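"I kept telling everyone it would need thousands of tries," Lacey Bellamy says, laughing, "and then Tufa was picking from the bin quite happily after 278 of them!" Her method lets the arm choose its own next grasp, always the one it feels least sure of.

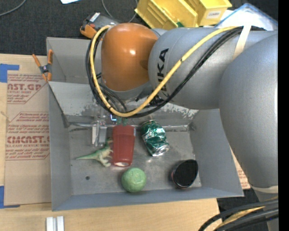
Bellamy is quick to admit that 15 of the 64 test objects still beat it, soft ones mostly, and on those she'd love (really love) some help from the Clandau people.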